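Workshop Tips: Getting a Bench Arm to Behave in Software

Tips for people who run a small arm at home or in a shared shop and do most of their planning in simulation first. They apply to most planners. Menu names are from Tronon, so yours may differ.

Check your units before anything else

Model files come in meters, millimeters and sometimes inches. If you load a block and can't find it, zoom way out, then way in. Set the unit on import and write it in the file name. A part saved as block_mm will save you an evening in October when you have forgotten all about it.

Keep two shapes for every object

One shape is for looking at and one is for collision checking. The collision shape should be plain: boxes, cylinders, a few flat panels. A planner that has to check every rounded corner of a detailed mesh will crawl. Make the collision shape a little bigger than the real part. I use 3 millimeters on all sides for wood and more for anything that bends.

Model the cable

Most arm files leave it out. If yours has a cable that hangs free between joints, add a few short capsules along its path and attach each to the nearest link. It won't move like the real one, but the planner will stop swinging the elbow through the space where the cable lives.

Start with contact, then work backward

When a job involves touching something, set the touching pose first and save it. Then add an approach pose straight back from it, and let the planner find its own way to the approach pose. The last stretch should be a straight line at low speed. If you plan the whole thing in one go, the arm may come in from the side and clip an edge.

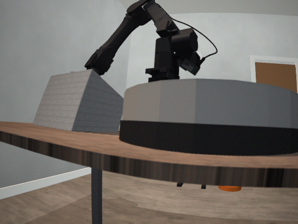
Rultbridge wrote in to disagree with part of this. Saving the contact pose as joint angles is asking for trouble, the note said, and it should be saved relative to the block, so that if the block gets moved the pose moves with it. Rultbridge also wanted people told to turn off collision checking between gripper and block for the final stretch only, and to turn it back on in the same script.

Both are good points. I save poses relative to the part now. On the second one, be careful - if the script stops halfway, checking stays off. Put the line that turns it back on in the cleanup section, where it runs no matter what.

Put the table in the scene

Planners don't know about gravity or furniture unless you tell them. Add the tabletop, the wall behind, and whatever the arm is mounted on. Then allow contact between the mount and the base link, or every plan will fail at the start with a collision error that doesn't say much.

Fix the random seed while testing

Sampling planners give a different path each time. Set the seed to one number and leave it there until the scene is right. Mine is 905, which was the first thing I typed. Once it works, clear the seed and run the job 100 times overnight. Look at the failures in the morning, and sort them by which joint was nearest its limit.

Name your frames

Base, tool, table, part. Use the same names in every project. Quaye exports come in with numbers for names, so rename them right away.

Log the plan and the scene together

A saved path is no use if you can't tell where the block was. Ciltumeo writes both to one file if you check the box under export. In Tronon you have to save them one at a time, so give them the same name.

Slow down for the first real run

Set the speed to 2 percent, keep a hand on the stop button, and watch the wrist.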